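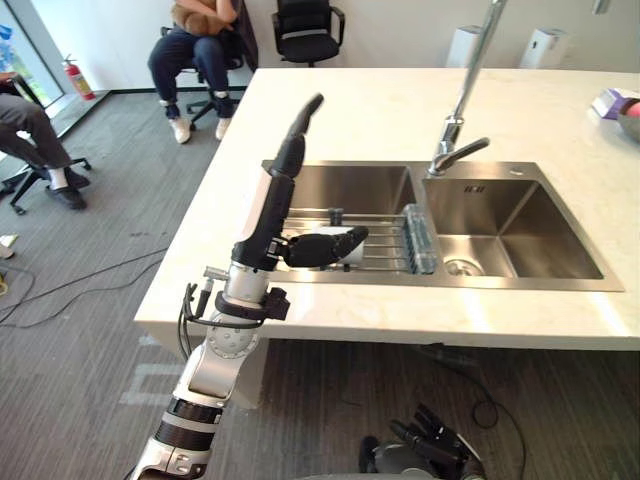 Counting ballots for the agronomy student association

Oct 21, 2025

The association changed its election rules in January, and I was asked to write the tally script for the officer vote. These are my notes on how it ran, mostly for whoever does it next year.

Five posts were open. Four were filled by plain majority. The fifth, regional delegate, used ranked ballots, as the new bylaws require for any post with more than two names on it. There were four names. Luminița Radu won it in the third round.

Turnout was 1,000 ballots from a roll of roughly 3,000 members. The bylaws set quorum at a quarter of the roll, so the vote stands.

Ballots were cast on paper at the Skirnby and Stovard campuses and through a web form for students on farm placement. The paper ballots were typed in twice by two different people and the two files compared. The comparison turned up 53 mismatches. Most were a 1 read as a 7, which should not be possible on a ballot with four names, so the entry sheet now rejects anything above 4. The rest were settled by pulling the paper.

Spoiled ballots for the delegate post came to 112. I had expected fewer. The usual fault was the same rank given to two people. Section 6 of the bylaws says a ballot is spoiled "if the order of choice is not clear," and we read that strictly. A looser reading would keep the ballot live up to the first repeated rank and drop it there. I ran the count both ways. The winner is the same and the elimination order is the same, but the final margin is wider under the loose reading. Both outputs are in the shared folder.

Ties for last place need a rule before the next vote. The script compares first-round totals and stops with an error if those are tied too. It never reached that point this time. The bylaws say nothing on it.

A few smaller items:

The roll exported from the membership list had students under both their old and new ID numbers. Match on email, then check the leftovers by hand.

The web form closed at midnight server time, an hour later than the printed notice said. Four ballots came in during that hour. The election officer threw them out and I agree with her.

Costache Hall ran out of printed ballots at lunch. Print more for that building.

Luminița takes her seat at the next regional meeting and has asked for the round-by-round table to bring along. I still have to fix the column headings before I send it.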